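3.2 Collecting the demonstrations

Each demonstration was given in one of two ways. In the first, which we call hand guiding, the operator held the arm just above the wrist and moved it through the task while the controller cancelled the weight of the arm. In the second, the operator sat at a desk with a leader arm of the same joint layout and watched the wrist view on a monitor. The follower copied the leader's joint angles, and a trigger on the leader handle set the opening of the fingers. Both methods wrote the same record: joint angles, finger opening, motor current and the wrist view.

The task was taken from the gear bench at Bumley, where parts are sorted by size before they are fitted to shafts. A demonstration started with the fingers open and clear of the parts. The operator chose an approach, closed on the named gear, lifted it, turned it so that the bore could be checked from the wrist, and set it down at the goal position. Metal and white gears were both used. Operators were told to grip across the teeth and to leave the bore free, but were given no other rule about where the fingers should land. 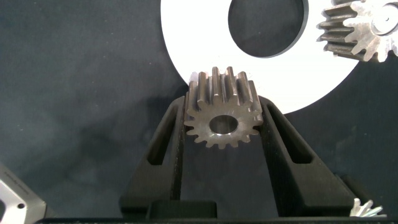
Figure 2. Wrist view during the steel gear task, with the gear held upright between the two fingers.

Turning the part proved the hardest step to show well. Under hand guiding, the operator's own grip on the wrist limited how far the last joint could be rotated in one motion, and most operators stopped part way to change hands. These pauses appear in the record as flat stretches in all joints. We cut any flat stretch longer than two seconds down to a single step before training, as a policy trained on the raw records tended to stop at the same point and stay there. Remote demonstrations had fewer such pauses, but more small corrections close to the part. Operators put this down to the lack of any force signal at the leader handle - they could see contact but not feel it.

A demonstration was kept if the gear reached the goal position without being dropped and if no joint came within five degrees of its limit. After this check, 427 demonstrations remained, given by nine operators. Lăcrămioara Dobre wrote the logging software and checked the timing of every record against the controller clock. The set was frozen on 2025-04-21 and was not changed after that. 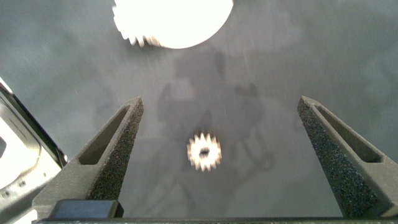
The approach was labelled separately from the grasp. We define its end as the first step at which the finger opening falls below its starting value and continues to fall until contact. This definition needs no input from the operator and gave the same result for both methods in nearly all records. Where it failed, the operator had opened the fingers again after a poor first attempt; in those cases the last closing motion was used and the earlier one was kept as part of the approach.

For the comparison in Section 4, the two methods were trained apart and then together, with the same network and the same number of steps. Records from hand guiding were checked for views in which the operator's hand came between the wrist and the part. Such views were masked out of the training input, while the joint angles for those steps were retained.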